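Ceritz bedroom tidy-up project – fault review, 17 September 2023
Present: Lorna Chisholm (chair), Knut Engelhardt, Lemlem Wolde, Mitiku Dinsa (minutes). Apologies: Lemlem Araya, who had read the agenda.

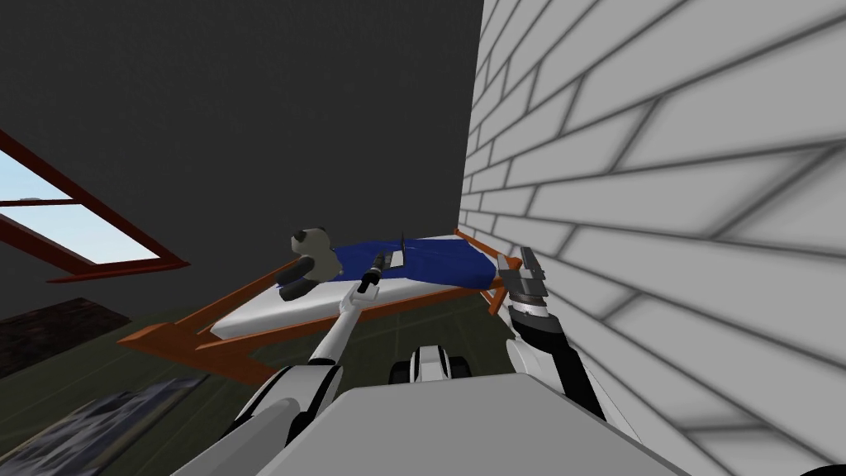
1. Minutes of the August meeting
Agreed, after Knut asked that "sulking" be changed to "unresponsive" in item 4. Changed.

2. Left gripper not letting go
Lemlem W. went through the logs. In the overnight batch of 187 simulated runs, the left gripper failed to release in 19. The release command goes out, the controller reports success, and the gripper stays shut. The arm then sets off for its next job, taking the object with it. In five runs the object was dragged across the mattress, and in one of those the panda went over the side. The run was scored as a pass.

Lorna asked how. Knut said the scoring script checks that the bed is clear, and by that standard it was.

Lemlem W. suspects the release timeout, which was set to 900 milliseconds in the last Prornum update and may be too short when both arms are moving. Knut suspects the contact settings. Each offered to prove the other wrong by Thursday. Accepted.

3. Right arm and the wall
Separate fault, same batch. The right arm's planned path goes through the brick wall in some runs. The wall has a collision shape in the scene file but the planner was loading an older copy of the room. Mitiku admitted to the older copy. Lorna reminded everyone that the Redholm test room has a real wall and that Redholm will send a bill for it.

4. Hardware trial
Postponed. No runs on the real arms until items 2 and 3 are closed and the stop button has been tested with a person standing next to it – last time it was tested by email.

5. Actions
Lemlem W.: rerun the batch with a longer timeout.
Knut: contact settings; fix the scoring script so that the floor counts.
Mitiku: delete the old room, all copies.
Lorna: tell Gebremichael about the delay.

6. Any other business
Knut asked if the panda could be made heavier. Deferred.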